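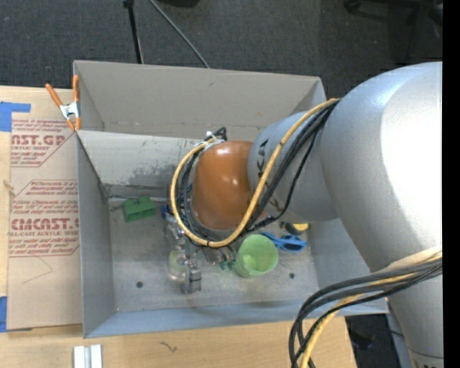

Hortensia Ayala wrote back that a bin with a scuffed floor is still a bin, and asked why we bother inspecting them at all. Fair question. I'm not sure the Collstead form answers it, but we filled it in.

Home | Storage | Checklists | Contact

Open bin check, Sondthorpe site
2024-09-23

1. Walls flat, no bulges – OK. The form doesn't say how flat.
2. Inner panel clean – NO. Dark blotchy stains low down. The supplier calls this kind of thing "cosmetic." I'd like to see a rag prove it.
3. Mark on far wall – noted, small, reddish brown. Rust, paint, sauce? Recheck in October.
4. Floor surface – worn and scratched. Passed, though I wouldn't have passed it.
5. Floor holes – two, round. Nothing on the form says whether they belong there. Keep small parts out until Urrego replies.
6. Contents – mixed items, including a green cup. Cups are not on the storage list. Remove.
7. Load limit label – form 682 wants one. Left blank.
8. Cables near table edge – should not hang where a sleeve can catch. Ask for a clip.

Result: pass with comments, whatever that means.

Shares 2 | Comments 14

Recent
Osside shelf check
Are bin liners worth it?
Form 682, revised again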